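Jerevent
Products / Handheld grippers / Medley two-finger unit

Medley handheld gripper: setup, care and spare parts

The Medley is a two-finger parallel-linkage gripper for tabletop pick and place work. It is supplied singly or as a left and right pair. Both units use the same linkage, the same base plate and the same finger pads, so one spares kit covers a pair.

Page revised April 15, 2024

Setting up

Fit the wrist mount before connecting the cable. Tighten the two mount screws by hand, then close them evenly with the supplied key. Run the cable along the outside of the grip and leave enough slack for a full turn of the wrist.

Zero the jaws with the pads fitted. Close them fully, hold for 2 seconds, then open them to the stop. The controller stores both end points. Repeat the procedure after any pad change - new pads are slightly thicker than worn ones and the closed position will shift.

For a pair, zero the left unit first. The Findanier controller assigns channels in the order the units report, and swapped channels are the most common fault we see in support requests.
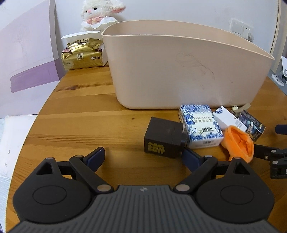 Test grips should cover hard cartons, soft fabric and at least one small item. Cartons show up pad misalignment quickly: if a box turns as the jaws close, one pad is seated lower than the other. Loosen it, press it down to the shoulder and tighten again. Fabric shows up weak closing force, and small items show up play in the linkage.

Routine care

Wipe the pads with a damp cloth at the end of each shift. Do not use solvent, as it hardens the pad surface.

Every 30 hours of use, check the pivots for side play. Hold the base plate and move each arm gently from side to side. Movement at a single pivot usually means a worn bushing. Movement at all of them means the linkage is due for replacement.

Brush dust out of the grooves in the base plate with a dry nylon brush. Compressed air pushes debris into the housings and should not be used.

Replace the pads at 600 hours, or sooner if the edges have rounded.

Spares

Finger pads, pair: in stock
Bushing set: in stock
Linkage assembly, left or right: built to order, ships in May
Benedetti cable, straight connector: in stock
Spares kit 33 (pads, bushings, mount screws, key): in stock

Linkage assemblies are riveted at the factory and are not sold as loose arms. Units returned for linkage work should be sent without the cable.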